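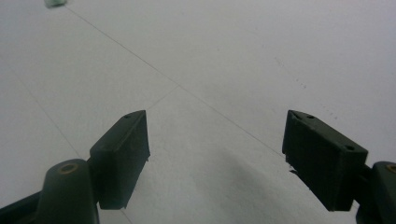 I have become the kind of person who gets excited about a bare tabletop. It started in January, when I moved into a one-bedroom in Rerkwood and the only table that would fit through the door had to be desk, dining room and gift-wrapping station all at once. For two weeks I couldn't have told you what color it was!

Then a neighbor in the building (a retired pattern cutter, lucky me) let me in on her trick. She buys plain paper on the roll, 144 feet at a time, and covers her whole table before she starts anything – pie crust, hemming, taxes. When she's finished, she folds up the mess and out it goes.

So I tried it. I got my roll at Daltent, the art supply place next to the bus station, and I've been through three sheets this week. I write my grocery list right on it. I glued a lamp base back together on it. I even had four friends over for dumplings and let everybody doodle between courses, and that sheet is now taped up inside my closet door.

Go for a matte paper if you can find it, because the shiny stuff slides around. And cut it a little long!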